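Jaws slipping on plates — pads or grip width?

telma_t
Hi all! Our Botgate hand gripper has been letting plates slide lately (about 3 in every 10, which is maddening) and I'd love to hear how you folks look after your jaws before I go ordering new ones.

joklow_bench
Swap them, Telma. Ours were done after 300 picks.

tadeo.f
I'd hold off, friend — wipe them down first and check the screws. Ours went way past 300 and I'm still fond of them!

telma_t
Thank you both, you're very kind. My setup, with the grip width at 70:

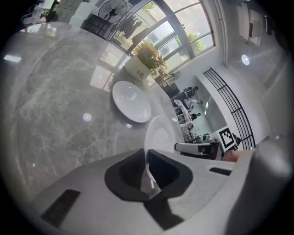
Jaws at the marble table, one plate tilted, one flat

tadeo.f
Try it a little narrower, and do the tilted plate first.

joklow_bench
Still say swap them.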